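Projects > Skomum > Cloth handling > Gallery

Skomum is the planning and control software we use for folding garments with two arms. Version 57 went onto the bench machine in March and has been changed a good deal since. The main change is in the planner, which used to work out a full sequence of moves before either arm started. It now plans one fold, looks at the cloth again and plans the next. A shirt rarely lies where the last plan said it would, so the old sequences went stale quickly.

Grasp checks run in a separate process called Trujillo. It reads the wrist cameras and scores each hold. Anything under 74 is sent back to the planner. The threshold can be set per fabric in the config file.

Both pictures are from the bench, during work on the folding routine.
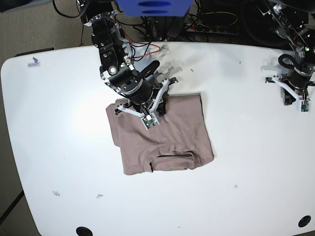 Right arm down on a folded T-shirt, left arm clear of the table. 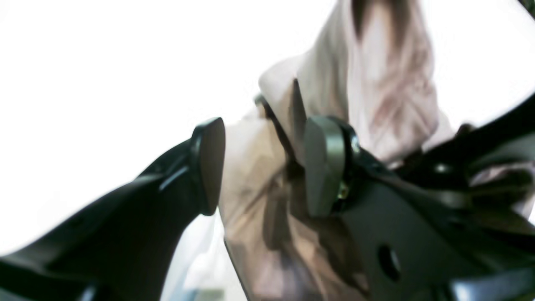

Wrist camera view, with creased fabric between the fingertip pads.

Elvia Barajas wrote in to ask whether replanning after every fold makes the whole job too slow. She tried something similar at Metley and found that most of the delay came from waiting for both arms to report that they had stopped, with the planner itself taking 102 milliseconds. Her fix was to let the planner start on the last good cloth estimate and throw the result away if the next one differed too much. She would also like the grasp scores written to the same log as the joint positions, as matching them up afterwards by timestamp is tedious. The log change is on the list as item 927.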